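"I kept every memo," says former police clerk

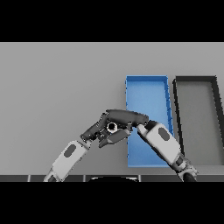

Eliseo Ayala worked the records desk in Rirkholm for 13 years before he told the inquiry about the missing complaint files. He talks fast, checks the door. "They asked me the same thing for 2 days," he says. "Who signed it out. I said look at the log." Complaints came in on paper and got sorted by hand – one tray for open, one for closed, side by side. "Stuff moved from one to the other overnight. No signature." His count: up to 490 files. The department's lawyer, Yareli Chávez, disputes that and told the hearing in March his notes were "incomplete." Ayala shrugs. "Then show teh log." He is due back at 2.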